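How to Line a Tabletop and Three Walls with Leftover Wallpaper

A small three-sided enclosure on a table is handy for sorting games, craft work and anything else that tends to roll off onto the floor. Bare panels do the job, but they show every scuff. Papering them takes one afternoon plus drying time, and it uses up the ends of rolls most people have in a closet. These directions cover a square top with a wall on the left, a wall at the back and a wall on the right. The front stays open.

What you need

Wallpaper for the walls
A second paper or a printed covering for the top
Ready-mixed paste and a wide brush
A plastic smoother
A long metal ruler and a snap-off knife with new blades
A pencil and a soft cloth
Fine sandpaper

Choosing the patterns

Put the busier pattern on the walls and the paler one on the top. Small pieces get lost on a strong print, and the top is where you will be looking. A gray leaf print with a few flowers is fine. For the walls I used a cream and taupe damask with striped bands from a Wistura remnant bin. If your paper has stripes, decide now that they will run up and down. A stripe that is slightly off level across the back wall will bother you every time you sit down.

Preparing the panels

Take the panels off the corner posts if you can. Aluminum posts usually come away with a hex key, and papering flat is much easier than papering upright. Sand any glossy surface lightly and wipe off the dust. Fill old screw holes and let the filler harden.

Papering the walls

1. Measure each panel and add 2 inches to the height and the width.

2. Cut the back piece first. Center the pattern on it and mark the middle with a light pencil line on the reverse.

3. Cut the side pieces so the pattern meets the back piece at the same height. Lay all three on the floor in order and check before you paste.

4. Brush paste on the paper, working from the center out. Fold it loosely onto itself and leave it for 10 minutes, or whatever the label on your paste says.

5. Lay the paper on the panel and smooth from the middle toward the edges. Lift and relay it if you trap a bubble. Don't push a bubble sideways across a stripe, as it stretches the paper.

6. Wipe off extra paste with a damp cloth.

7. Trim when dry. Use a fresh blade for each panel.

Covering the top

Paper alone wears through quickly on a work surface. Igor Kratochvíl, who lent me his smoother, covers his with a clear matte film, and mine now has the same. Cut the covering 2 inches oversize, paste it down, and wait until it is fully dry before adding film. Mine took 14 hours in June with a window open. Fold the edges under and glue them to the underside, apart from any side that sits against a rail or clamp. Trim those flush.

Putting it back together

Stand the back panel up first, then the sides. Tighten the posts a little at a time, going around twice, and stop if the paper starts to wrinkle at the corner. A thin gap between the wall and the top can be closed with a strip of the wall paper, folded lengthwise.

Wait until the next day before using it. After that, a two-compartment tray and a handful of colored blocks make a good first sorting game, with one color to each side. Keep wet cups off the top unless you have filmed it, and save an offcut of each paper for patching.
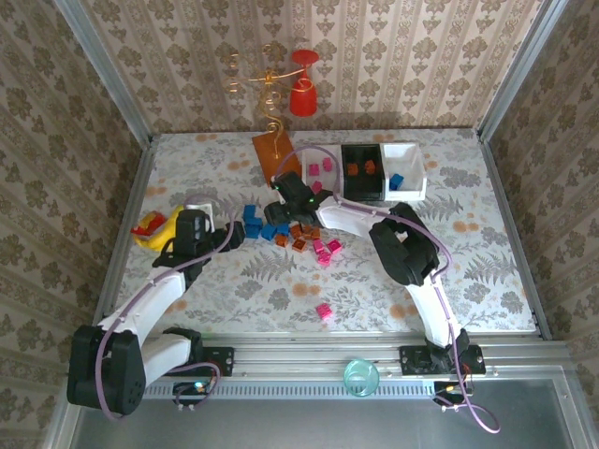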